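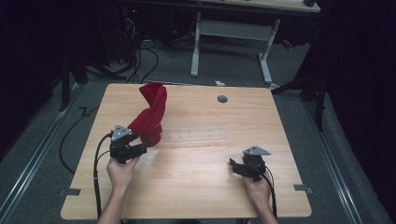 Page last changed: May, 4:30 p.m.

Bronditz Uniform Room
Minutes of the spring planning meeting

Present: uniform room, front gate, grounds, gift shop
Apologies: parking

1. Minutes of the last meeting
Agreed with one correction. Under item 4, "aprons returned to Mosum" should read "aprons returned to Kovetier."

2. Matters arising
The shelf labels have been printed and are up. The key to the tall cupboard is still missing. Grounds will look in the truck again, and if it doesn't turn up the lock will be changed.

3. Red caps
The old stock was gone through before the meeting. There are 30 caps fit to be issued again and 14 that are not. The usual trouble is sweat marks on the inner band, then faded peaks. Caps with marks on the band only will be hand washed and looked at again before anything is thrown out.

Front gate asked if the washing machine could be used. Last year's machine wash bent the peaks and the color ran onto a batch of polo shirts, so the answer is no. Cool water, a soft brush, and dry on a form away from the window.

It was agreed that the adjustable strap on the back is worth keeping. Gift shop had suggested going over to fitted caps, but we would need to hold several sizes and staff swap caps between shifts. Straps should be let out fully before a cap goes back on the shelf, so that the next person can set their own.
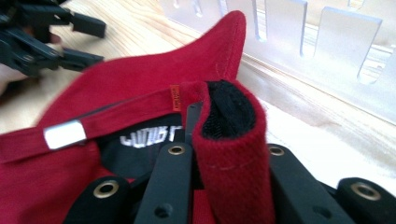 Red cap, upside down, showing the strap and its metal buckle.

Storage was talked over at some length. Stacking the caps one inside the other saves space but has creased a lot of the crowns. Folding them in half is worse. We will try laying them in a single layer on the wide shelf, peaks facing the same way – grounds doubts that there is room once the rain jackets come back. To be looked at next month.

4. New order
Quotes are in from Cheon and Kovetier. Cheon is cheaper per cap but wants a bigger minimum order than we can use this season. Kovetier will sell us a small lot in the same red, with delivery in 3 weeks. Agreed to go with Kovetier and to ask for one cap in advance to check the color against ours under the shop lights.

Mosum has not replied. We won't chase them.

5. Checking returns
Returned items have been going straight into the bin by the door and are not looked at until the end of the season. From now on whoever is on the desk checks each item on the table at hand-in. For caps this means the stitching, the strap and the inside.

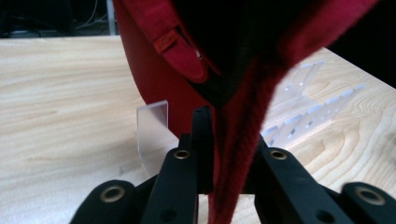 Loose threads are to be trimmed with the small scissors and never pulled. If a seam has opened, put the cap in the mending box with a slip saying where the damage is. Front gate asked who does the mending now. The uniform room will carry on with it until the end of summer, then it goes back on the agenda.

6. Any other business
Gift shop would like the spare coat rail – agreed.
Grounds asked for 3 more pairs of work gloves in large. To be added to the next order.
Tea towels in the staff kitchen are not uniform and should stop coming to us.

7. Next meeting
June, 9:15 a.m., same room. Parking to be asked for their cap numbers beforehand.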